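Packing small stuff: bubble wrap, zip bag, or both?
Packing and Shipping board > Supplies and Methods

flimov_attic
I sell small odds and ends, mostly desk things and little plastic parts. Up to now I wrapped everything in bubble wrap and taped it shut. A buyer asked me to stop because she had to cut the tape off and scratched the item. So now I'm thinking of a clear zip bag inside, then one layer of wrap, then the box.

My setup is a flat beige top with a stone pattern, bubble wrap in the middle and a red tape dispenser toward the back. There's a black wire shelf in the corner and a white wire basket next to it. 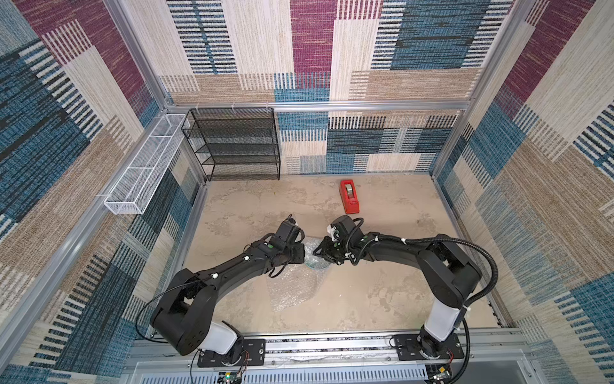
What I want to know
1. Is the zip bag worth the extra cost on a low-price item?
2. Can I skip tape on the wrap altogether?
3. Does anybody use bubble bags instead of cutting from a sheet?

nighat_a
I'll take number 2 first. You can skip the tape if the wrap fits snugly in the box. If there's any room it will unroll, and then you've paid for padding that isn't padding anything. I use one short piece and fold the end under so there's a tab to pull. Buyers seem to like the tab.

For number 1, yes if it has small parts. No if it's one solid piece.
Nighat Arain, Mirani Crafts

juso
Disagree on the tape. One short piece is how I got two returns in November. Both had opened up in the mail. I go all the way around now and nobody has complained to me about cutting it.

A heavy dispenser helps more than people think. If yours slides, you end up holding it with one hand and fighting the wrap with the other.

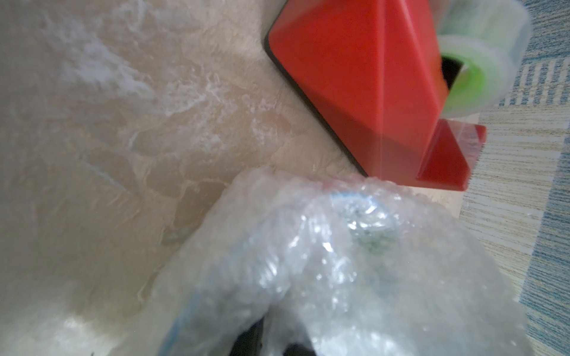 I had a cheap light one before and threw it out. Get one with some weight and put a rubber mat under it if the top is slick. Also keep it at the back so the wrap has the front of the table to itself.

flimov_attic
Mine stays put unless I pull sideways. I'll try the tab, it sounds easy enough. Juso, were your two returns heavy items?

juso
One was a stapler, so sort of. The other was a pen cup.

foltano
You're all skipping number 3. Bubble bags are faster than a sheet, and if you do any volume the time matters more than the price. I buy them in packs of 500 and they last me a good while. The 4 by 5 size takes most small things. Drop it in, fold the top, one piece of tape, done.

The zip bag I only use for things with loose bits. They take up more room than you'd expect until you press the air out.
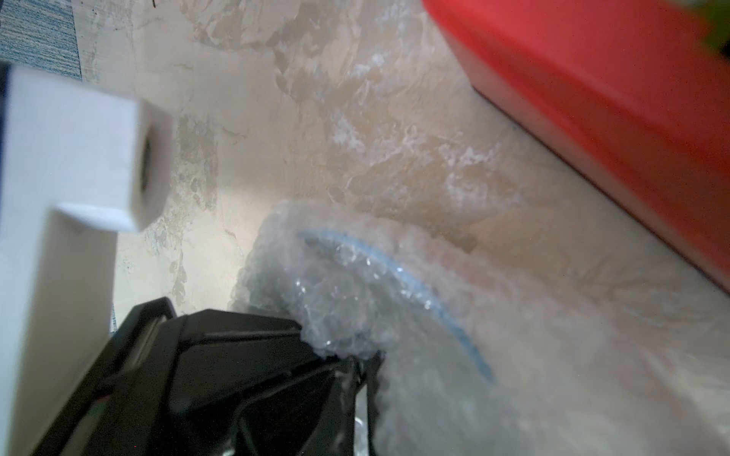 Clear zip bag, blue line along the seal

nighat_a
500 is a lot to store if you only sell a few things a week. For a small seller I'd say buy one roll of wrap and cut it. You can make any size and there's no stack of bags in the way.

foltano
They're flat. Mine sit on one shelf. The roll I had before took up half a closet.

flimov_attic
I do have a few bubble bags here, so I'll compare the two on the same table before I order anything.

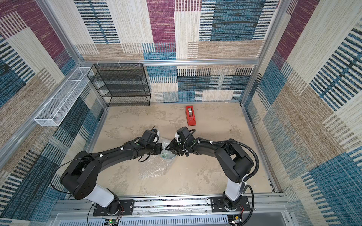 My first thought is that the bag is less fuss for anything short, and the sheet is better for long or odd shapes. I'm not ready to give up the sheet. What I don't like about the bags is that the opening sticks to itself and I need two tries to get the item in.

juso
Blow into it. Or buy the kind with a lip on one side.

nighat_a
The lip ones are better. They cost a little more. I still think you should cut from the roll until you know what sizes you send most.

foltano
We won't agree on that. Flimov, post what you end up ordering.

flimov_attic
Will do. I'm leaning toward a small pack with the lip, and keeping the roll for the long stuff.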